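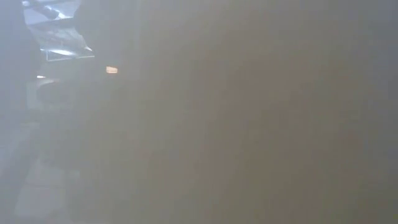
Borbély workshop passes its first big mark in cable sorting

The small team at Borbély has now saved 783 examples for Curia, the learning system it has been patiently building up since November, and the mood on Tuesday was a happy one. Each example is a short recording of a pair of arms being guided through an everyday job, and the job this season is tidying cables, which anyone with a drawer full of them will understand!

Etelka Jakab, who plans the sessions, wanted the practice material to feel like real life, with all the muddle that comes with it.
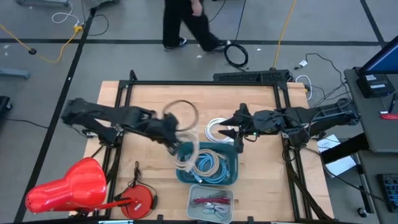
Cables are a wonderful teacher, she says, since they bend, slip and tangle in a new way every time. The work calls for a good mix of them - blue and beige coils together in the teal bin, dark red and gray ones in the smaller bin in front - and both arms have to reach in from their own side without getting in each other's way.

Her colleague Kristóf Hegedűs checks every recording by hand and has set aside 62 so far for a second look. The next round, with 13 new tasks, begins after the break, and he is already looking forward to it.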